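Chapter 4
Surfaces and What They Remember

Before you read

Run your hand over the nearest tabletop. Is it smooth all the way across? Does it feel the same in the middle as it does along the edge? Now look at it from low down, with your chin almost on the surface and a window or lamp on the far side. You'll probably see much more than you did a moment ago: fine scratches, a dull patch where elbows rest, a ring from a glass. A surface keeps a kind of diary, and this chapter is about learning to read it!

In Chapter 3 we looked at what materials are made of on the inside. Now we move to the outside, the thin layer where a material meets air, light, hands, soup and everything else. It's a wonderful subject, because the tools you need most are your own eyes and a bit of patience, and because you can practice it in any room you happen to be in.

Cloth and hard board make a great pair to start with. They cover the same kinds of tables and get the same kinds of spills, and yet they behave so differently. Cloth is a web of threads with tiny spaces between them. A liquid that lands on it can travel, pulled along the threads and into the gaps by capillary action, which you met in the paper towel activity. As the liquid dries, whatever color it carried stays behind. Loose dirt acts in another way. It gets rubbed into the raised parts of the threads and may skip the low ones, so a single swipe can leave a broken line.
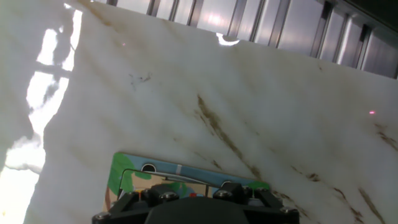

Students often ask how long you have to treat a stain before it sets. There isn't one number that fits all of them. It depends on the fiber, on what was spilled, and on whether heat has been used. Tea on cotton can often be rinsed out if you get to it quickly, while the same tea on the same cotton after a hot dryer can be very stubborn. For this reason, people who look after fabrics for a living like to ask three questions before they touch anything: What is the cloth? What is the mark? What has been tried already?

The Serrano Method, used all through this book, turns those questions into a short written record. You draw the outline of the surface, sketch in each mark, and next to each one you write its color, its direction and its edges (sharp, fuzzy or broken). You don't write down a cause yet. That comes later, and it's much more fun when you have good notes to argue from. 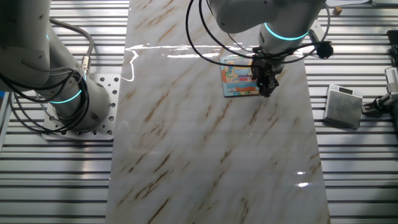
Hard surfaces call for a different kind of looking. On a polished one, liquid tends to sit on top in a bead or puddle and can be wiped off before it goes anywhere. The trouble is that polish plays tricks on you. A streaked marble pattern like the one on this board, with tan and golden brown veins slanting across a creamy white ground, can hide a coffee dribble almost perfectly, and the bright line of glare across the upper part would hide one too. When your surface is shiny, change your angle and look again. Then change it once more. Marks that vanish under glare from one side may stand out clearly from the other.

Shine itself is worth a closer look. A smooth surface sends most of its reflected light off in one direction, and that is called specular reflection. A rough or woven surface scatters light in many directions, called diffuse reflection, so it looks much the same wherever you stand. In the Velbridge classroom survey, which you'll work with in Section 4, students recorded 327 marks on desks, counters and curtains. They had missed 153 of them on the first look!

Key words in this chapter

capillary action
specular reflection
diffuse reflection
porous
finish

Warm-up activity

You'll need a piece of old light-colored cloth, a glazed tile or plate, a dropper, and cold tea. Work with a partner.

Put 2 drops of tea on the cloth and 2 drops on the tile. Watch both for as long as your partner can stand it. Sketch the outline of each spot at the start, then again when the cloth has stopped changing. Wipe the tile and check it from several angles. Keep your cloth in a labeled envelope, as you'll need it again for the Zonley wash test in Section 3.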